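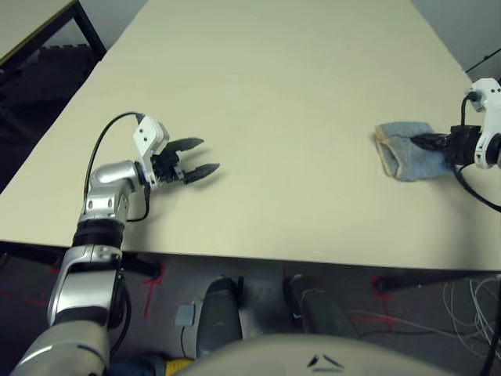
The long table, with one blue-gray cloth, folded.

Lavinex linen room – progress report, December
Last updated: Thu 16 December

Of the 1583 towels and cloths on the Bulow inventory, all but 89 are now sorted, folded and shelved. The rest are stained beyond charity and await your ruling. The shelving went 2 weeks over, as shelving does. Your grant paid for the long table, already our most popular piece of furniture – mostly as somewhere to put coffee. Labels are next.

We use cookies to improve your visit. Accept / Manage settings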